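Namton pilot, progress to end of June

Teleop side going well. 78 good demos recorded in the sim kitchen, target for the year is 2000 so still a long way off. Most of the Friday sessions went to the counter pickups, right arm only, left arm parked out over the floor. Operators from Pritstead now get through a run without coaching, wich is a big help.

Problems: lag on the Costell link, bad in the mornings. Lost 3 sessions to it. Also the head view tilts when the operator leans and people get queasy. Shorter shifts for now, proper fix next month.

Spend this period $3602, mostly operator hours. Headset repair not invoiced yet.

Next: two-handed tasks, then hand the first batch to Yeh for training. Will send there numbers when we have them.
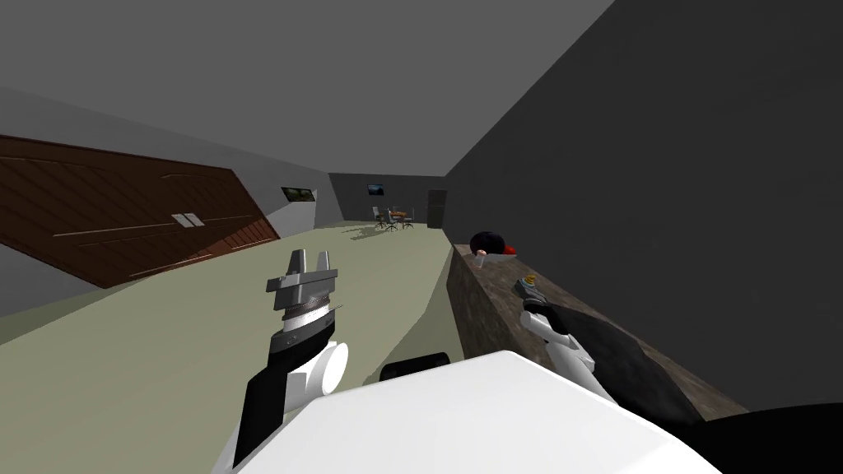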